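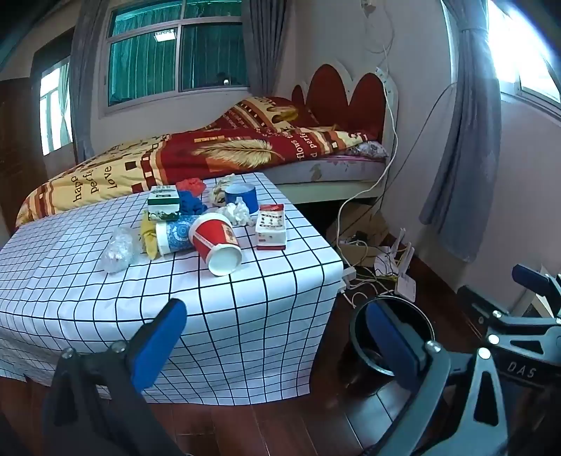

Cloths, paper cups and small boxes out on the table before sorting.

How to clear a cluttered table in the bedroom

A table near the bed collects things. Cups get put down, cloths are dropped after dusting, and small boxes stay where they were opened. The method below is the one we use at home. It needs no special storage, only a bin bag, a shoebox and a damp cloth.

What you need

One bin bag
One shoebox or shallow tray, up to 36 cm long
A damp cloth and a dry one
A laundry basket

Step 1: Spread everything out

Move things apart so that nothing is hidden under anything else. Crumpled cloths are the worst for this. Lift each one, shake it and put it back down on its own. Pens, coins and hair grips turn up in the folds more often than you would think.

Leave the tablecloth on for now. You can take it off at the end, when the table is bare.

Step 2: Take out the rubbish

Used tissue paper goes straight in the bag. Clean tissue paper from packaging can be smoothed flat and kept, but only if you have somewhere to put it. Crinkly plastic bags should be opened and checked first, then folded or thrown away.

Paper cups that have been drunk from go in the bin. Unused ones can be stacked inside each other, rims the same way, and go back to the kitchen. If a cup has been lying on its side, check the cloth under it for a spill.

Step 3: Sort the cloths

Make one pile for washing and one for putting away. Keep strong colours such as red and royal blue apart from anything pale until you know they don't run. A new red cloth should have its first wash alone.

Fold the clean ones in half, in half again, then in thirds. Stand them on edge in the drawer and you can see every colour without lifting the pile. Ours go in a Hota drawer insert with 7 slots. A shoebox lid does the same job.

Step 4: Deal with the boxes

Open every box. Empty ones are flattened for recycling. If two boxes hold the same thing and both are half full, put it all in one, unless the box has instructions or a date you need to keep.

The boxes that are left go in the shoebox with their labels facing up. Tall ones stand at the back.

Step 5: Wash and replace the tablecloth

Carry the cloth outside by its corners and shake it. Wash it at the temperature on its label. A cloth with printed lines is easy to put back straight: line up one of the lines with the table edge and let the rest hang evenly. Check that it doesn't trail on the floor on the side you walk past.

Wipe the table top with the damp cloth, dry it, and wait ten minutes before you cover it again.

Next page: Folding a double duvet cover on your own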